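The Long Road to Breakfast

By Aarti Awasthi

5/26/24

The program that runs the two-armed robot at Landemano fits on a laptop. The list of things it has to decide before a slice of bread moves does not fit on the laptop's screen, even in small type.

Ankit Kushwaha scrolls through it anyway. He leads planning software at the company, and for the past year his group has been building a system called Tomar, which takes a short written instruction and turns it into arm and hand motions. The instruction today is "make toast and put it on the tray." Tomar breaks that into steps, checks each one against what the head camera sees, and hands the result to a second program that moves the joints.

"People assume the hard part is the hand," Kushwaha says. "For us it's knowing when a step is done."

A toaster is a good place to study that problem. It has slots that are only slightly wider than the bread. It has a lever that must go all the way down or nothing happens. Then there is a wait, during which the robot has no work to do and must keep its arms out of the way without losing track of what it was doing. When the toast comes up, it may stand well clear of the slot or hardly at all.

Earlier versions of the software treated all of this as one long script. If the bread caught on the rim, the script went on to the lever regardless. Engineers would watch the arm press down with great care while the slice lay on the table.

Tomar works from conditions. Each step has a short test that must be true before it starts and another that must be true when it ends. "Bread in slot" is one such test. "Lever down" is another. A perception module looks at the camera image and gives each test a score, and the planner picks the next step from whichever tests pass. If a slice falls out, "bread in slot" fails, and the planner goes back to picking up bread. No one has to write a special rule for dropped slices.

The catch is that the tests have to be right. In one set of 100 trials last winter, most of the failures came from a single test that confused an empty slot with a full one. The inside of a slot is dark, and a slice sitting low shows only a thin strip of crust. The perception module had learned mostly from pictures in which the bread stuck up high.

The fix took more pictures and a change in the planner. The group collected 521 new images of bread at different heights, labeled them by hand, and retrained the module. They also let the planner ask for a second look. When the score on a test falls in the middle, the robot now moves its head a little and checks again before doing anything. It costs a few seconds. Kushwaha says the few seconds are cheap compared with a wrong guess.

The other half of the job is motion. Two arms working over one small table can easily get in each other's way, and the first planner avoided this by moving only one at a time. It was safe and very slow. The current version plans both together and gives each arm a region it may use, updated several times a second. The regions can overlap for a moment if one arm has to hand something over or hold an object still. For an appliance as light as a toaster, holding still matters: push on the lever and the whole thing slides.

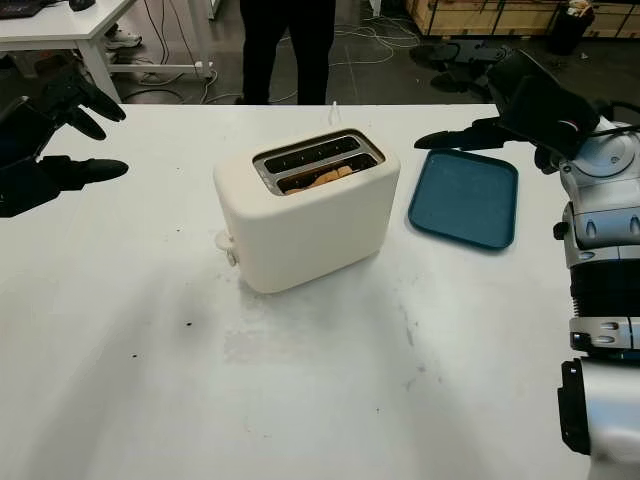
Both hands over the table at Landemano, with a slice in the front slot and the tray on the right.

Much of the group's time goes into a tool most visitors never ask about. Prindow is a log viewer. It lines up the camera video, the joint positions and the planner's decisions on one timeline, so that an engineer can stop at any moment and see which tests were passing and why a step was chosen. Before it existed, finding the cause of a failed run could take an afternoon of matching time stamps between files.

Prindow also keeps every decision the planner rejected. That was added in June of last year after a run in which the robot paused for more than 4 minutes over a finished slice. The log showed that the correct step had been considered and turned down each time, by a safety margin someone had set for a larger tray and forgotten. The margin is now read from the measured size of the tray.

Landemano has one outside partner on the project, Drorkar, which makes software for commercial kitchens and wants to know whether the same planner can handle a sandwich press. The early answer is that the steps carry over and the tests do not. A press has a lid, and a closed lid hides the food from the camera, so the software has to rely on what it remembers putting there. Kushwaha's group is writing a way for a test to stay true for a set time after it was last seen, and to expire if something moves that should not have.

They plan to try it on the toaster first.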